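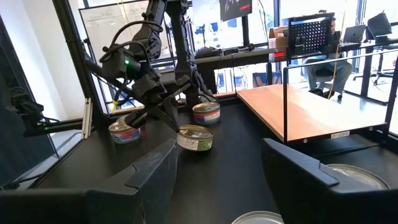
Two-arm can sorter in a shared workshop - build thread
Forum: Home and Workshop Automation > Build Logs

bielecka_bench
Posted 8/7/22

I said in the grippers thread that I'd write this up, so I'm starting it now even though it's only half working. The job is simple enough. Tinned food goes on the table in any order, and the arms have to pick up each tin, find out what it is and put it in the right place. The workshop is the Risville one, so I share the bench and have to be able to leave it tidy.

Two arms, two-finger grippers on both, black table top. A small camera rides at the wrist of the arm that does the reading, and there's another fixed camera beside the table for finding the tins in the first place. The control software is Bulari with my own scripts on top.

Spend so far is 2,856, and that's with the arms bought second-hand. Cables and mounts took more of it than I'd planned.

Picking is the part I'm happy with. Last night's run was 40 picks and it dropped 4 of them, all when the fingers came down with a neighbouring tin too close. Reading is the part I'm not happy with.

halfstep
That's a lot of money to sort a cupboard. Could you not do the same thing with one arm and a turntable? Put the tin down, spin it, read the label, pick it up again.

bielecka_bench
I could, and I thought about it. The turntable means two extra grasps for each tin, and the grasp is where it goes wrong. With two arms, one holds and the other can clear the next tin out of the way. I also wanted to learn how to keep two arms from hitting each other, so some of this is me pleasing myself.

Tâm Chu
What sort of tins are you testing with? Tall soup tins and flat fish tins want very different finger positions. I set mine up for tall ones and had to redo the lot.

bielecka_bench
Flat round ones at the moment. Albacore tuna in a light green label, plus red and green ones. The flat shape is awkward. There isn't much side wall to hold, so the fingers have to come down low, and if they come down too low they touch the table and the arm faults. I've set the lowest finger height in the script and I don't let the planner change it.

The overhead lights are the other nuisance. The table is matt but it still throws back a bright patch on one side, and the fixed camera loses the edge of a tin if it sits in it.

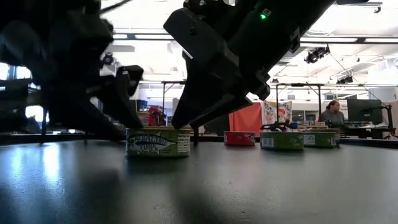
gantry_ghost thinks the lights are the whole problem and that a cheap polarising filter on the fixed camera would sort it before any more money goes on arms. I've ordered one. I don't agree that it's the whole problem, though. The wrist camera gets nothing like that reflection off the table and it still misreads.

gantry_ghost
Fair enough, but fix the one you can fix. And why read text at all? Match on label colour and be done.

bielecka_bench
Two of my greens are the same colour. Colour gets me to "one of the green ones" and then I'm stuck. Barcodes would do it if they faced the camera, and mostly they don't.

halfstep
So you're back to turning the tin, and back to my turntable.

bielecka_bench
Turning it in the hand, yes. That's what I've been on this week. The arm picks the tin up by its side, tilts it and brings it round for the camera. I get the lid first and the label after. The lid is no use for telling what's inside, but it does show which way up the tin is, as the pull tab is only on the one end.

Tâm Chu
Watch your text reader on the lid. Mine picked up the safety warning and filed things under it.

bielecka_bench
Mine does the same. I now throw away any line with CAUTION or EDGES in it. It's crude and I'll do it properly at some point.

The fingers are toothed on the inner edge, which holds better on a curved side than the flat pads I had first. halfstep will say they scratch the labels. They might. I've asked the Bimitdale people for a softer set to compare.
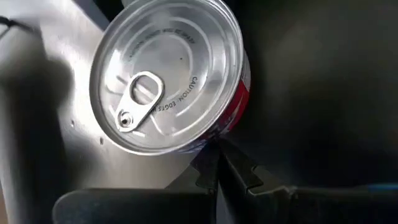
Still to do

1. Fit the filter and repeat the run with the same tins in the same spots.
2. Space the tins out in software: nudge a neighbour away before going for the one I want.
3. Try the softer fingers when they come.
4. Cut the reading time. I allow 2,000 milliseconds for each view and it uses all of it.
5. Tall tins, probably not before December.

halfstep
I'd swap 2 and 1. Your drops all came from crowding, you said so yourself.

bielecka_bench
The filter takes five minutes to fit, so it goes first. Nudging is next after that.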